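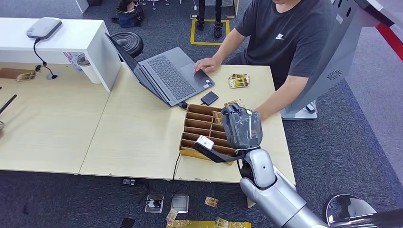
Euan Hepburn

Thread: Is any of the "net worth" stuff on the celebrity bio pages real?

I got into Batard this year (the baking competition, for anyone who skips that section of the board) and did what everyone does, which is look up the host on my phone during the breaks. Then I looked up his ex-wife, and that's where I went down the hole.

There are pages and pages about this woman. She was married to him before he was on TV, she has a regular job, and as far as I can tell she has given one interview in her life, to Tu magazine, and it was mostly about the divorce being boring. Yet I can read that she is worth $300 thousand. The next site says $500 thousand. Both have her "enjoying a lavish lifestyle." One has her as 41 and the other as 47, and the one that says 47 gives her a zodiac sign that doesn't match its own birthday.

So where do the numbers come from? My guess is nowhere. Does anyone here know different?

crumbcoat_annie
They come from nowhere. Glad I could help.

Longer answer: one site makes up a figure, ten others copy it, and one of the ten changes it so it doesn't look copied. Now you have "reports vary."

PaulieFromSection9
I'm going to push back a little. Some of it can be worked out. Property records are public in a lot of places. If she sold a house after the divorce, you can find the price. Salaries for her line of work get published too. Add it up and you have a ballpark. I don't think everybody writing these is a crook.

Euan Hepburn
OK, but what does a house price tell you without the mortgage? And did any of the pages you've read mention a house? The ones I read got her height down to the half inch and couldn't say what state she lives in.

PaulieFromSection9
I said it can be worked out. I didn't say they all did the work.

tallboy_ren
The height thing kills me. Who is measuring these people?? Every ex-wife on the internet is 5'6" with brown eyes and "maintains her figure." I'd bet money it's a form with blanks in it.

dottie.w
I used to follow Drelta pretty closely back when they had the second singer, and the drummer's girlfriend got one of these pages. It said they had two kids. They didn't have any kids. Fans started asking about the kids at signings. She wrote to the site and got an automatic reply thanking her for her interest in advertising.

I can't prove that last part, it's what she posted at the time. But the page is still up and it still has the kids.

crumbcoat_annie
Did they at least give the kids a net worth?

dottie.w
Under review, apparently.

mod_gerald
Moving this from Batard to General Celebrity. Please don't post links to the pages themselves, they get enough clicks. And no addresses or workplaces for private people, even if a site has already printed them.

Vedesari_4ever
Can I be the unpopular one? I like these pages. I know half of it is junk. When I'm watching something and wonder if so-and-so is still married, I want two lines, I don't want a research paper. The Vedesari cast pages were right about the wedding in September when the "real" magazines were still saying they were just friends.

Euan Hepburn
Were they right, or did they say it about every pair in the cast and one came in? I went back and looked at the Vedesari ones after reading your post. The same site had the lead engaged to two different costars on two different pages. Neither page has been corrected. If you predict everything you get to be right sometimes.

Vedesari_4ever
Fine, but the magazines were still wrong.

Euan Hepburn
They were. I'll give you that one. Although the magazine said "no comment from either," and I'd call that slow before I'd call it wrong.

PaulieFromSection9
So I tried it. Spent my lunch on the Batard ex. Pulled up six of the pages and looked for a source on each. Four had no source at all. One linked to another one of the six. The last one linked to the Tu interview, and I read the whole interview, and there's no money in it anywhere except a joke about splitting the cost of a couch.

I still say you could do it properly. I no longer say anyone has.

tallboy_ren
Half a couch, then. Put it on the page.

kitchen_ghost
Am I the only one who finds it creepy that she has a page at all? She was married to a guy who got famous later. One of them has over 500 comments underneath, and a lot of those are strangers telling her she should have stuck it out.

crumbcoat_annie
You're not. But people click, me included — I read two of them just from this thread.

Euan Hepburn
Same, and I started it. I did write to one of the sites to ask where they got $300 thousand. I'll post the answer if I get one. I'm not holding my breath after dottie's story.

dottie.w
Let us know what their ad rates are.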